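Trovitz Workshop Notes > Tips > Robot cell > Faults and safety

Tips Tools Safety Storage Ask us

When the arm drops things or pulls its own hose

In February our picking arm stopped three times in one morning with a collision alarm, and on the last stop it tore an air hose from its fitting. Hyun-seo Choo was standing near the table and the loose end passed close to her face. She was not hurt, but we changed several habits after this, and I write them here for other small workshops.

First, what happened. The hose was tied to the arm too tightly. In the middle of the bin there was enough length, but when the wrist turned far to reach a corner, the hose became a rope. The alarm said "collision", so we looked for a collision. We lost up to 4 hours on that. The arm had touched nothing, it was only pulling against itself.

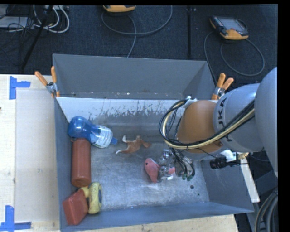

Cable slack is the first thing I check now. With the arm in slow mode, I send it to every corner of the bin and turn the wrist to both ends of its travel, and I watch the bundle the whole time. It should make a soft loop around the joint, as the black and yellowish cables do over the orange-brown cover, and the loop should never go flat. If it goes flat in one position, give it more length and try all the corners again. Put a ring of paint marker on the cable at each tie. When the ring has moved away from the tie, the cable is slipping.

Second, the bin. A bin that slides by 3 mm will not be noticed by eye, but the fingers will meet the wall. Use spring clamps at the rear corners and press on the bin with your hand before each run. Mark its place on the table with tape also, so that you can put it back after cleaning.

Third, dropped objects. Soft toys are harder than bottles. The fingers close on the fabric, the filling moves away, and the toy falls when the arm speeds up. Bautista Sosa reduced the lifting speed to 17 percent for soft things and we drop fewer of them. Closing the fingers harder did not help us, and it tore one seam.

Please do not reach into the bin to free a toy while the arm is only paused. Press the emergency stop, let the air out of the line, and then use your hand. Keep the teach pendant where you can take it without leaning over the table.

After a torn hose, cut off the damaged end straight with a proper cutter. Kitchen scissors squash it and it will leak again.

Contact: Trovitz Workshop, Unit 237, Plultthorpe | Back to top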